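Keeping a Tablecloth Nice When You Use the Table for Everything

Posted 2023-01-24 in Around the House

My grandmother kept a cloth on her table every single day of the year, and she did everything on that table: shelled beans, wrote letters, mended socks, fed whoever turned up. I've ended up the same way. Ours gets breakfast, homework, the sewing machine and a good bit of gardening in spring, and over the years I've collected a fair number of habits for keeping a cloth decent without fussing over it all day long. A few of you asked after the stain post in September, so I've finally sat down and written them up.

Start with the right size. Measure the table, then add 10 inches to each side for the drop. That's long enough to look like you meant it and short enough that a chair won't drag it or a small child won't pull it (mostly!). If you're buying cotton, buy it a little bigger, as it will shrink in the first wash no matter what the label promises. I wash every new cloth once before it ever touches the table, cool water, no softener. Softener makes cotton feel lovely and then it won't soak up a thing.

Put something underneath. A thin felt pad is best, but an old flannel sheet cut to the size of the tabletop does almost as well and costs nothing. It stops the sliding, it quiets the plates, and it gives a spill somewhere to go besides your wood. My neighbor Nayeli Condori uses the rubbery mesh sold for lining drawers, which holds beautifully, though I'd keep it off a varnished table in a warm room. It left a waffle pattern on my sideboard that I am still rubbing at.

Now, prints. I used to buy plain white cloths and I don't know why I did that to myself. A big busy pattern hides a tea drip until wash day, and it cheers up a plain room in January besides. White background is fine as long as there's plenty going on over it.
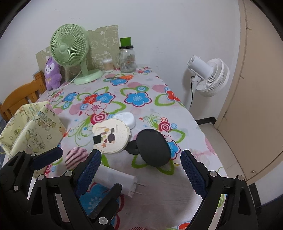 Whatever the pattern, deal with spills while they're fresh. Blot, don't rub, and work from the outside of the spot toward the middle. Cold water for milk, egg or blood. For grease, a spoonful of cornstarch, leave it while you do the dishes, then brush it off and put a drop of dish soap on what's left. Fruit juice and red wine I stretch over a bowl in the sink with a rubber band and pour very hot water through from up high, which is great fun, but only on plain sturdy cotton, and keep your hands well back.

Candle wax frightens people and it shouldn't. Put an ice cube on it, in a sandwich bag so you don't soak everything, and when it's hard lift off what you can with the back of a butter knife. Then a brown paper bag over the spot and a warm iron over the paper, moving to a clean patch of paper each time, until no more comes up. Colored candles may leave a little dye behind. A dab of rubbing alcohol has worked for me, but try it on the hem first.

Don't put a cloth in the dryer until you're sure the stain is gone! Heat sets it. I hang mine over 2 lines so it makes a sort of tent, and take it down while it's still the least bit damp. Iron the wrong side, middle first, and roll it over the back of a chair as you go along.

For storing, I gave up folding years ago. Mieke Aerts, who taught me to quilt, rolls hers on the cardboard tubes from wrapping paper, with a sheet of tissue between, and they come out ready to use. If you must fold, fold it differently every time or you'll wear a line right down the center.

One last thing about wear. Cloths go thin at the corners of the table first, so give yours a quarter turn each week if the table is square, or end for end if it's long. When one does finally give out, the drop is usually still good as new. I got 12 napkins out of my last one, and the scraps went into the rag bag for windows.

Next time, napkin rings, and what I do with the odd ones.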